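Skip to content
Home Posts Bench notes About Contact

Workshop > Hands > Gloves or no gloves

6 min read

February 23, 2021

I have now spent the better part of two months thinking about gloves. When I took the job I pictured myself thinking about clever things, like planning and vision, and telling people at parties about them. There have been no parties, and I think about gloves.

The background, for anyone who missed the January post: we have been comparing two hands for the shop project. One is the Numus, which is a plain two-jaw gripper with rubber pads, the sort of thing that has been picking up boxes since before I could drive. The other is the Elia, which has proper fingers and a thumb, and costs enough that I was asked to sign for it. Both have to work through the same list of shopping tasks. Pick up a basket, put it down somewhere sensible, put vegetables in it, don't ruin the vegetables.

The Numus is very good at nearly all of this and I resent it slightly. It opens, it closes, it goes home. Over 286 tries in January it never once needed me to take the cover off and look for a loose cable. What it can't do is anything round and bigger than its jaws, which covers a surprising amount of the greengrocer's.

So the Elia gets the big stuff, and the Elia has joints, and joints get grit in them. Hence the black covers. We ordered them from a firm called Harju, who make them for some other purpose I never got to the bottom of, and I cut the ends off so the fingertips could stick out. I did this with kitchen scissors. The first one looked like something a Victorian street urchin would wear.

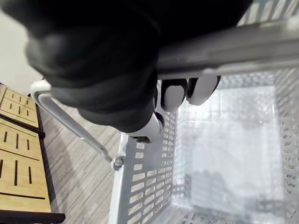
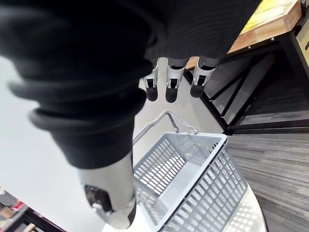
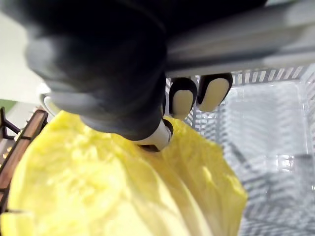
My real trouble is with the wrist camera, and what a cover does to it. A bare hand takes up a fair bit of the view to begin with. Put a baggy black glove on it and you've hung a curtain over your own eyes. With the cabbage you can see the cover bulging right across the top, out of focus, while the thumb tip presses on the leaves at the bottom of it and the two fingers are still hanging over the gap by the basket. That's plenty for me to judge where the thumb is. It's a good deal less than I'd like for judging where the rest of the cabbage is, as it runs off the bottom and the left of the view. The pale fingertips are what save us. They stand out from the black so well that the tracking software, which is a sulky thing called Wostanlow, picks them up even in poor light.

I tried the obvious fix, which was to move the camera. Tipping it outwards gave a lovely view of the carpet. Moving it back gave a lovely view of the sleeve. There is a wider lens in a drawer and I fitted that for an afternoon, but it bends every straight line near the edges, and a basket handle is a straight line that I care about a lot.

Handles, by the way, are where I changed my mind about the Elia. I'd assumed the two-jaw gripper would win, given that a handle is more or less a bar and gripping bars is its whole personality. It does get hold of them. But it pinches at one spot, and once there's a bag of potatoes in the basket the whole lot swings like a pub sign. Fingers wrapped round the bar hold it much steadier. I ran 48 loaded lifts with each and the Elia dropped 6 of its lot, mostly on the day I'd put the cover on back to front. The Numus did worse, and I'll put the proper table up when I've worked out why two of the rows are identical.

As for the cover itself, the current one is number three. It's tighter at the knuckles and looser at the wrist, and it goes on in 59 seconds if you don't talk to me while I'm doing it. It still rides up when the arm reaches low. I've thought about a bit of elastic. I've also thought about a bit of tape, which is cheaper and already on my desk, so I expect we all know how that will go.

Next up is the same list again with the camera turned the other way up, on the theory that the bottom of the hand is less bulky than the top. If that doesn't help I'm going to try a thinner fabric, and after that I shall be asking for the scissors money back.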